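Notebooks > Bench 2 > Table coverings and backdrops

April 23, 2022

Redid the table covering this morning. The old gray sheet was too thin and slid every time someone leaned on the edge. Replaced with the navy cotton from the Prumon roll, cut to 728 mm on the short side. Washed once before cutting, no softener. It has a slight mottle to it, which I prefer to the flat black we tried in October. Flat black hides the creases but also hides lint, and then the lint ends up on everything.

Cloth placed square to the back edge of the table by eye, then corrected with the steel rule. Bare wood left showing at the back and on the right so there is a reference line to check against. Front edge hangs over. Tried taping the front underneath and gave up, the tape leaves residue on the wood and Felicidad has asked for no more of that.

Binder clips, small, black. One at the back and one on the left. The larger clips stand up too high and catch sleeves. Pulled on the free corner by hand with moderate force and the back edge stayed where it was. The left edge crept 2 mm, moved the clip closer to the middle and repeated, no creep.

Cups next. Red plastic, from the Kandasamy carton, 300 ml nominal. Darmawan wanted the clear ones. The clear ones are lighter and tip when the ball is dropped in from any height, so red for now. Both go in the back half of the cloth with a gap wide enough for a hand to pass between them without touching either.
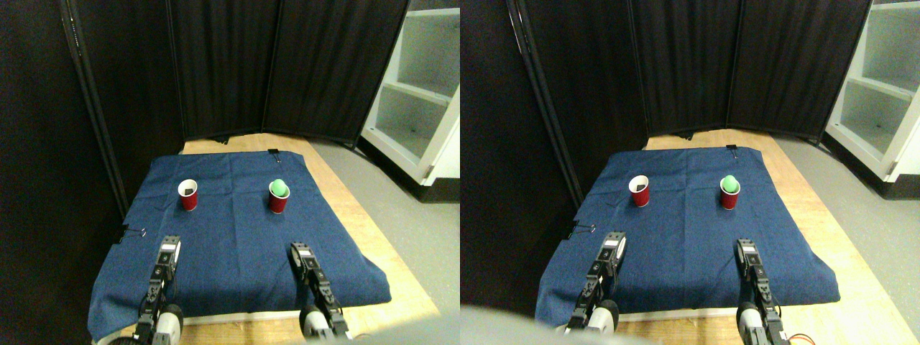
Fig. 1. Cups on navy cloth, green ball in the right cup, divider behind.

Ball sits on the rim and does not go in. This is the oversize green one. Rim and ball were both measured again with the calipers and the ball is larger by a small margin, as intended. The smaller Dovedis balls drop to the bottom and then somebody has to turn the cup over to get them out. With the oversize one the top is always proud of the cup and can be picked straight off. Keep the two kinds in separate bags. Hema has relabeled the bags.

Divider: three-panel folding, black, fabric panels. Middle panel goes directly behind the table. Angle the side panels or it falls over. The fabric hangs in vertical folds and I have stopped trying to steam them out. The feet are not level, shim under one of them is a folded piece of card and should be replaced with something better. Ilango says there are rubber shims in the Jekmont drawer, did not find them.

Weighed the cut cloth dry before it went down, 343 g. Will weigh again after the next wash to see how much finish comes out of it.

Open items:
- hem the front edge, it is starting to fray
- rubber shims for the divider
- second piece of navy cotton as a spare, same cut
- Tsutomu to decide whether cup positions get marked on the cloth. Chalk brushes off too easily. Thread would work, one cross stitch per position, but then the spare has to match.

Lint roller is back on the hook by the door. Use it before putting the cups down.

2 comments | 0 shares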